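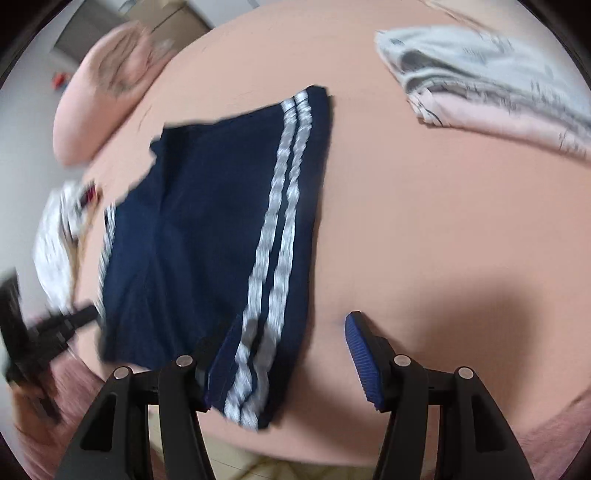

**Figure 3.** Pinces portatives Curnano, configuration bimanuelle, tâche « short ».

Les doigts de la pince Curnano ont été redessinés après les premiers essais menés dans l'atelier partagé Stetus. La version 2 conserve la cinématique à deux bielles par doigt, montées sur pivots apparents, mais reçoit des patins bleus dont la face de contact est striée. Avec les mâchoires ouvertes, les fines stries parallèles du patin droit restent bien lisibles devant la surface rose, ce qui facilite le contrôle de l'usure entre deux séries. E. Bogdan a imprimé 16 paires de doigts, dont 14 ont été retenues après contrôle du jeu aux axes.

### 4.2 Saisie à deux pinces

Le protocole impose que chaque pince travaille sur un bord distinct du vêtement – condition nécessaire pour mettre le tissu en tension avant le pli. La surface de travail est une table ronde recouverte d'un tissu rose.

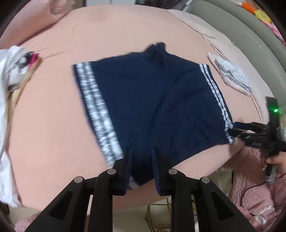 La répartition des prises dépend de la géométrie de l'ourlet. Sur le short marine, la pince de droite serre le coin inférieur, juste sous l'extrémité des deux bandes blanches, tandis que l'autre pince le bord à l'entrejambe. Les ajours triangulaires des plaques allègent les doigts – au prix d'une rigidité latérale plus faible, discutée en section 5.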